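A Spring Wednesday at the Emcombe Furniture Works
5 min read
Last updated in May
2 comments · 839 shares

I have wanted to see how a table gets made ever since my grandmother left me hers, and when I heard that the old furniture works at Emcombe was opening its doors for a day, I cleared my calendar and drove over from Jornthorpe with a thermos, a raincoat and far too many sandwiches. It is a pretty drive if you take the river road (and do take it, the highway saves you very little time and has nothing to look at but warehouses). I got there before ten and there was already a line at the gate, mostly retired couples and a few families with strollers, everybody in a good mood.

Our guide was Junaid Baloch, who started in the sanding room straight out of high school and now looks after training for the whole works. He has one of those voices that carries without being loud, and he waited so patiently for the stragglers that I felt bad for being one of them.

The lumber shed

We began outside, in the long open shed where the boards are stacked to dry. The smell alone was worth the trip! There was ash, beech and a small amount of cherry, all stacked with thin strips between the layers so the air can move through. Junaid let us lift one board that had just come in and another that had been there for a year, and the difference in weight was enough to make a little boy in our group laugh out loud. He wanted to do it again, and so did I, but we were moving on.

The shed roof is the oldest thing on the property. It was raised by the Rieger family, who ran the works for two generations, and you can still see their name painted on the end wall, faded but readable if you stand back by the loading dock. The current owners have left it alone, and I was glad to see it.

Tops and legs

Inside, the first big room is where the tops are glued up and flattened. I had always imagined a table top as one grand plank, and I suppose a few still are, but most are several boards joined edge to edge, and a good deal of thought goes into which way each one faces. A woman at the far bench was turning boards over and back again, marking them with chalk, and she must have rearranged the same top four times while we stood there. She waved us closer and showed us how the grain on one board ran into the next.

Legs get a room of their own. I'm a turned-leg person myself, with all the knobs and rings, but the works sells far more tables with plain square ones these days, set at a slant. Junaid says a slanted leg is harder than it looks, as the end has to be cut at just the right angle to sit flat on the floor.
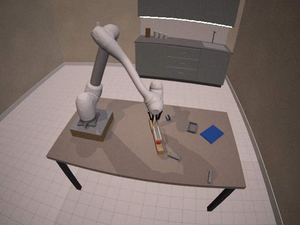
The finishing room

We could only look at this one through a window, on account of the dust, but we stayed there longer than anywhere else. They use an oil finish on most pieces, rubbed in by hand, then left overnight and rubbed again. There was a row of finished samples on our side of the glass, and we were allowed to touch those as much as we liked. My favorite was a soft, warm one with a bit of pink in it that I kept going back to. I asked what it was called and it only has a number, 3879, which seems a shame for such a friendly color.

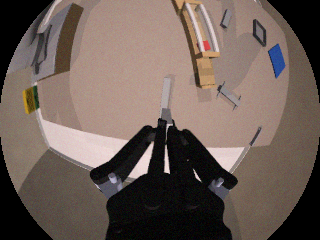
I bought a small tin of the oil in the shop afterward for my grandmother's table, which has a white ring on it from a hot dish (my doing, one Thanksgiving, and I have been putting a bowl over it ever since). The lady at the register told me to try it first on the underside and give it a full day before deciding.

Lunch and getting there

The canteen was open to visitors and served a very decent vegetable soup with bread, though I had my sandwiches to get through and ended up sharing them with a couple from Travitgate who had come by bus. They said the stop is right across from the gate and the ride was easy, so you don't need a car. Parking is in the field behind the shed and gets muddy, so wear sensible shoes.

Tickets are free but they only let in 200 people, and the afternoon groups fill up first. Go in the morning if you can. The machines are all running then, and the chalk lady goes home at one.

2 comments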